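Newsletter > Workplace > Automation at Pesonen

We use cookies to remember your settings and to count visits. By continuing to read you accept this. Manage preferences

Handwork and hand tools: the first months with the grippers

24/03/2020

Several people in other departments have asked what is going on in the training room and whether the sorting jobs are going away. This item tries to answer both. It was written with help from Reijo Sjöberg, who runs the training room, and it was read by the shift leads before it went out.

The short version is that the returns line at Pesonen will get two robot arms, and that the people who sort returns now are the ones teaching them. The teaching is done with hand-held grippers. You hold the tool, you pick things up with it the way you would want the arm to do it, and the tool records what it sees and how far the jaws open. The recordings go to Trirkow, the firm that supplies the arms, and they come back as a program for us to test. No arm has handled a customer's goods yet.

Returns was chosen in October, after the line had its worst season for wrist and shoulder complaints. Small soft items were the main trouble. They come mixed in with everything else, they have to be picked out one at a time, and the old suction picker could not hold them. It would lift a cardboard box well enough, but a glove or a wrapped cloth fell off halfway to the tray. So people did it by hand, for full shifts, reaching over the edge of a bin that was built for taller workers than most of us.

A session with the gripper goes like this. Two people work together. One handles the items and the other watches the screen, calls out the next task and marks any take that went wrong. The person with the gripper wears a headset, so they can say what they are doing without letting go of the tool. After 50 takes they swap. A take can be as short as picking one thing up and setting it down, and most are not much longer than that.

The swap was not in the first plan. At the start, one person kept the gripper for the whole morning and the other kept the screen. By the second week people were saying that the gripper had simply moved the strain from the wrist to the forearm. It is not heavy, but you hold it out in front of you, and you hold it more carefully than you would hold a box. The shift leads asked for the change and got it the same week. The break schedule was changed as well, and session time now counts as line time for breaks. 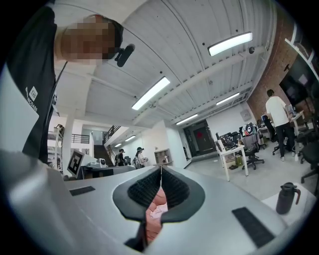 Soft goods take the longest to learn. A rigid item either sits in the jaws or it does not. A soft one folds, slides or gets pinched at one corner and hangs down, and then it will not go into the tray the right way up. People on the line know how to deal with this without thinking about it. They take a bit more in the fingers, or they push the thing against the side of the bin first. With the gripper you have to find out which of those tricks still work and which do not, and then do it the same way often enough that the recordings are of some use.

Reijo keeps a list of the items that have been recorded. It stood at 1017 when we went to press. He has also kept a second list, which is shorter and which he says is more useful, of the items that the group thinks an arm should never be asked to pick. There are 33 entries. Anything with a broken seal is on it, and so are open bottles, anything with a blade, and parcels where the customer has put a note inside. Trirkow has agreed that these will be passed to a person every time. That agreement is in writing and a copy is in the binder by the time clock.

As for jobs, here is what has been decided and what has not.

Nobody on the returns line will be let go because of the arms. This was put into the local agreement before the first session, and it holds for the length of that agreement. The line will run with fewer people standing at the bins. Those who leave the bins will move to inspection and repacking, which has been short of people for as long as anyone can remember, or to the new station where the passed-over items end up. Pay grade stays the same in all three places.

What has not been decided is who moves first. The company would like to go by skill test. The shift leads would like to go by length of service, with people who have a doctor's note for wrist or shoulder trouble at the front. Talks are still going on. If you have a view on this, tell your shift lead before the next meeting, and please put it on paper so that it does not get lost.

The other open question is the night shift. Management has said that the arms will not run without people in the hall. The shift leads want to know how many people, and what those people are expected to do when an arm stops. At the Doltum site, which has had arms on outgoing goods for some time, the night crew ended up clearing jams on top of their normal work. They had no training for it at first and they fell behind on both. Two of our leads went over to see how it is handled there now. Their notes say that Doltum has since put one trained person on each shift whose only task is the arms, and that things are calmer. We have asked for the same.

There has been some worry about the recordings as well. The grippers have a camera in them, and a camera in a workroom picks up whatever is around it, including people who just happen to be walking through. The rules are these. Faces are blurred before any recording leaves the building. Sound is deleted at the end of each day. The recordings may not be used to measure how fast anyone works, and they may not be brought up in a review. If you do not want to be in a recording at all, you can tell Reijo and he will give you the session times for the week. A few people have done so and it has caused no trouble.

Sessions are voluntary. You need to have worked on returns for at least one season, and you need to be able to stand for the length of a session, although a stool can be arranged. Session hours are paid at the training rate – the same one that forklift instructors get – and not at the ordinary line rate. There was a mistake in the first payroll after the sessions started, and some people were paid the lower amount. If you were one of them, the difference should be on your next slip. Check it. If it is missing, go to the payroll window with your session sheet and do not wait until the end of the quarter.

Those who have done a few sessions give mixed reports. Some like it and have asked for more hours. It is quieter than the line and you can see what you have done. Others found it dull and went back after a couple of turns, and that is fine. One of the longest-serving sorters said that she had never been asked before how she picks things up, and that it took her most of a session to work out the answer.

The first test of an arm will be on a closed bin at the far end of the hall, with goods bought for the purpose and the line stopped. The bin itself is new. It comes from Jument and has a lower front edge, and the same bins will replace the old ones for the people on the line whether the arm test goes well or badly. That was the first thing the shift leads asked for and the order has been placed.

Session sign-up sheets are on the board outside the training room. Questions about the agreement go to your shift lead, and questions about the sessions go to Reijo Sjöberg.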